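Wornum says household robots still not ready for the kitchen, but shop bench work is close

FOR IMMEDIATE RELEASE

Wornum, the small-appliance and bench tool company, today put out the findings of its chore readiness review. Short answer – not yet for homes. Maybe soon for shops.

The review covered 27 everyday jobs. Tidying a desk, wiping a counter, folding a towel, sorting small parts, putting pens away. Each one scored on whether a buyer could leave the machine to it without standing next to it. Only 2 made the grade, both of them bench jobs with the same few items in the same place every day.

"People ask me when they can stop doing dishes," said Sarita Grewal, head of product at Wornum. "I tell them to keep the sponge. A pen and a cup is about where we're at, and thats harder than it sounds."

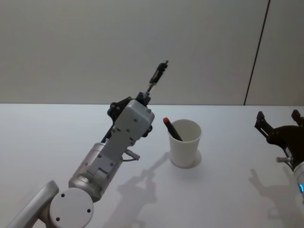
Two arms, one white cup.

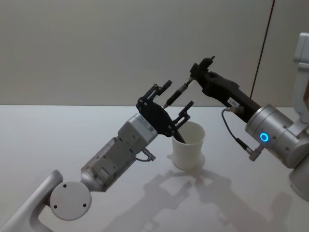 Desk jobs came out ahead of anything with cloth or water. Passing an item from one arm to another was scored as its own job. Useful on a shop floor, where a part often has to be turned before it goes in a tray. Less use at home so far, and slow. One reviewer's note reads simply "faster to do it myself."

Jolanta Stępień, who runs the packing floor at Nikberg and sat in on the review, wants to see longer runs. "20 minutes going well tells me nothing. Give me 300 picks in a row, with my bins and my lighting, then we can talk price."

Wornum will not be announcing a home product. A second round of the review is planned for Febuary, with more shop tasks and a harder laundry section. Shops wishing to suggest a task can write to the Wornum press desk. Full score sheets on request.

Related items
Nikberg adds second packing line
Sakum bench trays now in three sizes
Brzozowska showroom: winter hours

Last updated: November 25, 2022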